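Greenwood Kitchen -- Gallery

Darren Gosling and Parisa Esfahani share the kitchen at Greenwood, and the counter gets used for everything from lunch prep to storage.

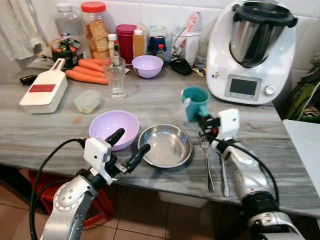 Photo: Unnur Kirkegaard

Carrots and the slicer stay on the left, next to the food container with the pale green lid. Crackers and bottles go along the tile at the back. The lavender bowls are for snacks -- Parisa bought them with the mugs.

The table is for eating and not much else.

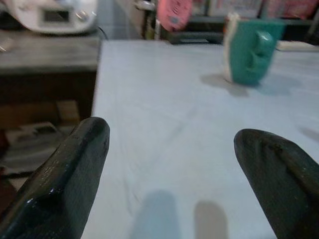

Darren wipes it down after each meal and keeps the mail off it. They plan to add a shelf for the jars next, 90 cm long.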